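Trirnness Clothing – Autumn Range Meeting
Minutes, December

Present: Yavuz Karakaya (chair), buying, shop floor, web team
Apologies: Zarnmont branch

1. Last minutes
Agreed, with one correction. The Zarnmont branch did not "sell out" of wool scarves. It sent most of them back to us, and they are in the stockroom.

2. Knitwear
Buying want to double the order of chunky cardigans from Maksymiv. The case for this was a trend report that nobody in the room had read to the end. Shop floor said customers like the cardigans on the rail and put them back once they see the washing label. Yavuz asked if a machine-washable yarn had been priced. It had not. Order stays at last year's level until it has.

3. Colours
Four shades were put forward: moss, rust, oat and something called "evening plum". Shop floor could not tell the plum from last year's burgundy, and neither could the chair. Plum dropped. Web team to stop using the word "must-have" for oat.

4. Ankle boots
Style 3184 came back for a third look. The supplier, Verkitby, says the new sole has fixed the slipping. We were told the same about the old sole. Two pairs to be worn by staff for the whole of next month, outdoors, before anyone signs anything. Buying pointed out this may cost us the early discount. Noted.

5. Loyalty cards
The plan is to give 100 regular customers a free pair of socks with any coat. No figures were offered on whether this sells coats. The chair said he would like to see some – even bad ones. Held over.

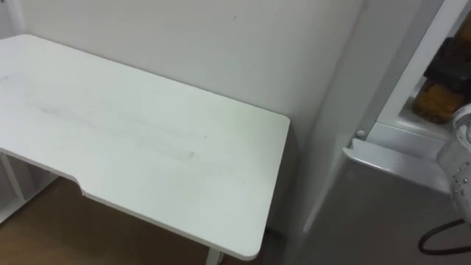 6. Window display
Web team suggested bare branches and paper leaves again. Shop floor reminded the meeting who swept up the leaves. Mannequins to be dressed in layers that a person could wear on a bus, with no more than one scarf each. Budget unchanged.

7. Any other business
Changing room hooks are still loose. Raised at the last meeting too. Yavuz to ring the landlord.

Next meeting: 4 pm start, upstairs. Buying to bring the yarn prices.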